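Marking out squares with tape before planning a layout
Forum: Workshop and Hobby Room
924 views

Zamora_N
20/06/2026
Hello all. I would like to mark my work surface in large squares, so I can try different places for my things before I fix anything. Is tape good enough, or should I draw the lines with pencil? The surface is brown and pencil is difficult to see on it.

okia4
Tape, for sure. I find blue on brown very easy to read, also in the evening. My lines are not all perfect, but for planning it is enough.
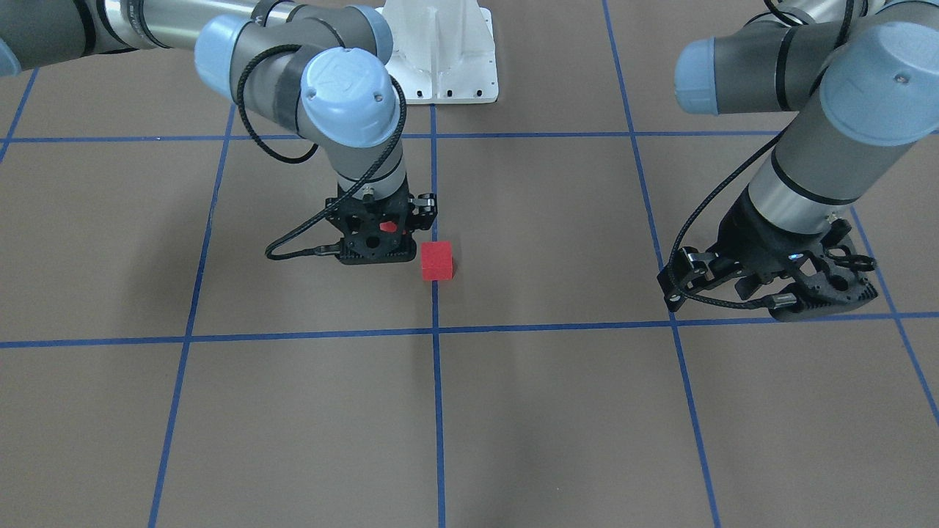
Reply 2

Cayetano Herrero
I don't agree. Tape has a width, so which side is the real line? You must decide this at the start and write it down – otherwise every square is a little different. I use chalk and a long ruler.

okia4
Chalk goes on my sleeves :) I measure always to the left side of the tape and I never had a problem.

Nonditz
Both work. Please put the middle line first and go outwards from it. I started from a corner once and had to pull up everything.

Zamora_N
Thank you, I will try the tape, middle line first. Cayetano, I will write down the side!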